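Sendale Boards > Manipulation > Data Collection > Cloth tasks on a bed

New posts | Search | Rules | Log in

kellmont_rig
Hand-held grippers, one blue cloth, one bed. We have 740 episodes and the policy still grasps the sheet along with the cloth. Views from the gripper cameras:

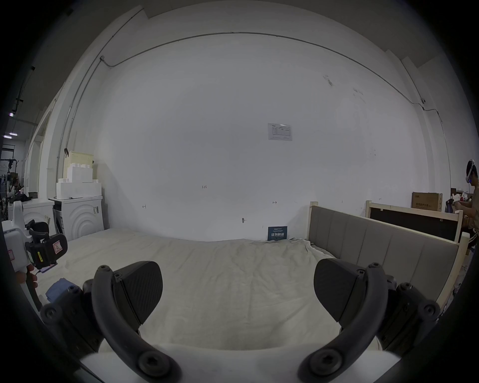
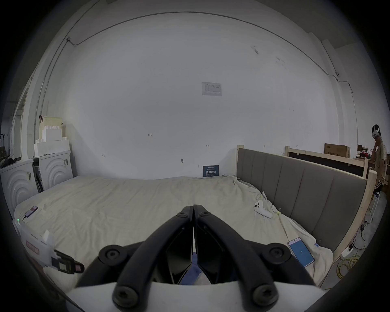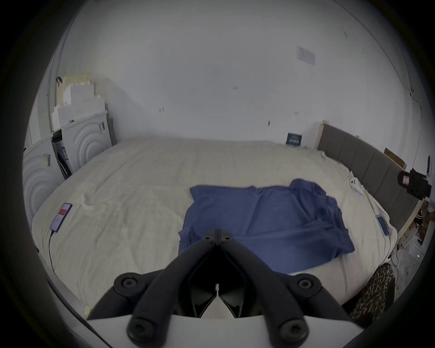

Bed station, gripper views. Cloth laid out in the third.

torque_ledger
Your fingers are wide open in the first and closed in the other two. Do you log width per frame? If not, start there. More episodes won't fix a missing channel.

kellmont_rig
Logged at 30 Hz. Checked against the video, offset is 2 frames.

bremetti2
I'd clear the bed first. Phones and a controller on the sheet in the second view. The policy can key on a lit screen as a landmark.

torque_ledger
Disagree. Leave clutter in, but move it between episodes. A bare sheet gives you a model that only works on a bare sheet.

bremetti2
Only if someone moves it. On the Solberg set it stayed put all of July and we threw out 20 percent.

kellmont_rig
Will shuffle clutter every 20 episodes and fix the offset. Retraining on the current set first for a baseline.

torque_ledger
Post the grasp failures separately from the fold failures.

This site uses cookies to keep you logged in. Accept | Settings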